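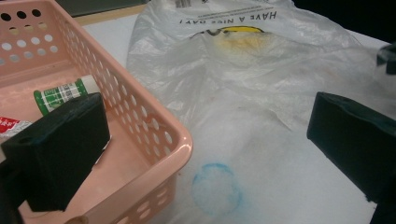
Our pagers at the Rumbridge fire station get the call for a road accident too late, or they get it two times. It started after the update of the Wilgate dispatch software. On Monday night there was a collision of two cars on the Arilville road, and the first engine left with three people because the other pagers were still silent. I collected all the pagers the next morning to compare them. Normally a returned pager goes into the pink plastic basket with the small round holes in the walls, the same one where I drop the glue sticks and tubes and other small things from the desk, but this time I kept them on the charger so that they stay switched on during the test. The result was the same for every unit, so I do not believe that one device is broken.

Filed under: Dispatch and Alerting > Pagers > Delayed or double messages
Search this help desk Enter keyword or ticket no. Go
Print this ticket | E-mail this ticket

Ticket 268
Opened by: Marisol Inga, Rumbridge station
Opened: 28/04/2021
Priority: High

What I expect: the pager sounds within 13 seconds after the dispatcher presses Send.

What happens: sometimes it sounds correctly. Sometimes it sounds after 40 seconds or more, and then the same message comes again with the same incident number. It is worse when the type of call is "Vehicle accident, persons trapped". For a chimney fire or an alarm test I could not reproduce it.

What I tried already:
- Restarted the base transmitter. No change.
- Changed the batteries in two pagers. No change.
- Moved one pager to the yard, away from the metal doors. No change.
- Asked the dispatcher to send with the old message template. The message came one time only and quickly.

Reply from Wilgate support
Thank you for the clear list. Can you tell us whether the trapped-persons template also sends to the Pacheco station? Please also attach the gateway log from Monday night.

Reply from Marisol Inga
Yes, it goes to Pacheco too, because they have the second cutting tool. The log is attached. I am sorry that it is long, it has more than 3,000 lines and I did not know which part I may remove. The interesting part starts where the word RETRY appears for the first time.

Reply from Wilgate support
We found it. After the update the template waits for a confirmation from both stations before it releases the message to the pagers. Pacheco still has the older gateway, which does not send the confirmation. The system waits, gives up, and sends everything again. Please open Templates, choose Vehicle accident, persons trapped, and set "Wait for all stations" to No. Save, then log out and in.

Reply from Marisol Inga
I changed the setting and we made five tests this afternoon, three with Pacheco listening on the telephone. All messages came one time and in time. I would like to leave the ticket open until we have had a real call. Also please inform me when Pacheco will receive the new gateway. Their captain was told November, but he does not have it in writing.

Status: Waiting for customer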